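Tralar Mesa Modular TM-2, tampo branco

Referência: 1052
Linha: Tralar Oficina e Copa
Fabricante: Kirnmont

Descrição

A TM-2 é uma mesa de apoio com tampo liso branco, destinada a copas, laboratórios de ensino, salas de triagem e bancadas de preparação. Pode ser usada isolada ou encostada a outras mesas da mesma linha. O tampo é fornecido sem furação e sem calha, com bordo reto nos quatro lados, para que a junção entre módulos fique contínua.

Versões disponíveis

1052: tampo branco
1053: tampo bege claro

As duas versões têm a mesma altura e aceitam os mesmos pés. Podem combinar-se no mesmo conjunto. Cada conjunto de 2 módulos inclui o jogo de placas de união; para 3 módulos é necessário encomendar um jogo adicional.

Montagem em conjunto

Nivelar primeiro o módulo encostado à parede. Aproximar o segundo módulo e regular os pés até os tampos ficarem à mesma cota. Apertar as placas de união por baixo, sem forçar, e verificar a junta com uma régua metálica. O aperto final faz-se com os dois módulos sem carga.

Limpeza e manutenção

Pano húmido e detergente neutro. Não usar palha de aço, pós abrasivos nem solventes. Dedadas e marcas ligeiras notam-se mais com luz rasante e removem-se com pano de microfibra. Recipientes de metal, como taças, coadores e cestos de rede, podem ser pousados diretamente no tampo, mas não devem ser arrastados. Reapertar as placas de união uma vez por ano; a Kirnmont recomenda fazê-lo em novembro, antes do inventário.

Tampo branco junto a uma superfície bege clara, com taça redonda de rede metálica prateada pousada à esquerda.
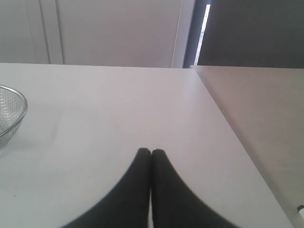

Acessórios compatíveis

Jogo de placas de união Khokhar
Pés reguláveis, jogo de quatro
Perfil de remate para bordo exposto
Taça de rede Sakurau (vendida em separado)

Encomendas e assistência

Pedidos de orçamento: Iqra Rana, departamento comercial. Peças de substituição e dúvidas de montagem: Saqib Hayat, assistência técnica. Indicar sempre a referência do tampo e o número de módulos do conjunto. Os tampos não são vendidos sem estrutura.

Ficha revista em 3 de março de 2024.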